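Stostelano erweitert Spielküchen-Sortiment um Geschirr in Mintgrün

Drukitz, 18.10.2019. Der Spielwarenhersteller Stostelano hat sein Sortiment an Küchenzubehör für Kinder überarbeitet. Die Serie läuft unter dem Namen Marras und umfasst Geschirr, Siebe, Kochgeschirr und Lebensmittelnachbildungen. Ausgeliefert wird zunächst an Kindertagesstätten und Fachhändler, der Verkauf an Endkunden folgt über den Vertriebspartner Grivance.

Nach Angaben des Unternehmens wurde die Entwicklung im Juni abgeschlossen. Die erste Fertigungscharge beträgt 3000 Sets, davon sind 1000 für Einrichtungen reserviert. Ein Set besteht aus 47 Teilen und wird in einem stapelbaren Karton geliefert. Einzelteile können nachbestellt werden, die Mindestabnahme entfällt für Einrichtungen mit Rahmenvertrag.

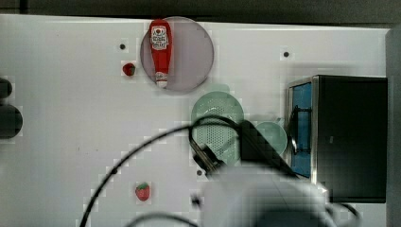
Teile für die Spielküche: Teller mit Ketchupflasche, zwei Erdbeeren und hellgrünes Sieb.

Kern der Überarbeitung ist das Geschirr. Die bisherige Ausführung in kräftigen Grundfarben wird nicht fortgeführt, an ihre Stelle treten ein blasses Mintgrün und neutrale Töne. Der Hersteller begründet die Umstellung mit Rückmeldungen aus dem Einrichtungsbedarf. Dort werde Zubehör bevorzugt, das sich mit vorhandenen Möbeln unterschiedlicher Hersteller kombinieren lasse. Die Farbe ist durchgefärbt und nicht aufgedruckt, Kratzer sollen daher weniger auffallen.

Das Sieb besitzt einen gelochten Boden und einen umlaufenden Rand. Gegenüber dem Vorgängermodell wurde die Wandstärke erhöht. Die Lochung ist so bemessen, dass Wasser und feiner Sand ablaufen, die Nachbildungen von Obst und Gemüse aber zurückgehalten werden. Der Einsatz im Außenbereich ist laut Datenblatt zulässig, eine dauerhafte Lagerung im Freien wird nicht empfohlen.

Bei den Lebensmitteln bleibt es weitgehend bei den bekannten Formen. Die Ketchupflasche behält den roten Körper und das rot-weiße Etikett, der Verschluss ist fest mit dem Körper verbunden und lässt sich nicht abdrehen. Die Erdbeere mit grünem Blattkelch und hellen Samenpunkten wird einteilig gefertigt. Das frühere Modell mit aufgestecktem Blatt war nach Hinweisen aus der Praxis aus dem Programm genommen worden, weil sich die Steckverbindung bei häufigem Gebrauch lockerte.
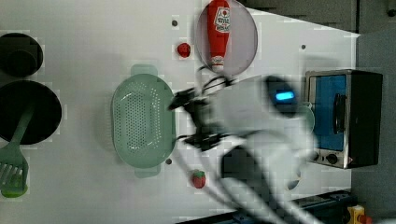 Für die Reinigung gibt der Hersteller handwarmes Wasser und ein mildes Spülmittel an. Geschirr und Sieb sind darüber hinaus für das obere Fach der Spülmaschine freigegeben. Für die bedruckten Teile gilt dies nicht, hier reicht das Abwischen mit einem feuchten Tuch. Desinfektionsmittel auf Alkoholbasis können die Etiketten angreifen. Eine Reinigungsanleitung in Kurzform liegt jedem Karton bei und kann in laminierter Ausführung kostenfrei angefordert werden.

Das Kochgeschirr wird in dunkler Farbe geliefert. Töpfe und Pfannen der älteren Baureihe bleiben parallel erhältlich, solange Lagerbestand vorhanden ist. Die Durchmesser wurden nicht verändert, vorhandene Deckel passen weiterhin. Für Spielherde anderer Anbieter verweist Stostelano auf die Maßtabelle im Katalog, eine allgemeine Zusage zur Passform gibt es nicht.

Der Listenpreis für das vollständige Set liegt bei 185 Euro einschließlich Mehrwertsteuer. Einrichtungen erhalten bei Sammelbestellungen gestaffelte Konditionen. Im Preis enthalten ist eine Stückliste mit Artikelnummern, anhand derer sich fehlende Teile einzeln nachkaufen lassen. Die Garantie deckt Material- und Verarbeitungsfehler ab, ausgenommen sind Verfärbungen durch Lebensmittel und Schäden durch Hitzeeinwirkung.

Bestellungen von Einrichtungen nimmt die Niederlassung in Drukitz ab sofort schriftlich entgegen. Händler wenden sich an Grivance. Musterteile können zur Ansicht angefordert werden und sind innerhalb der im Begleitschein genannten Frist zurückzusenden.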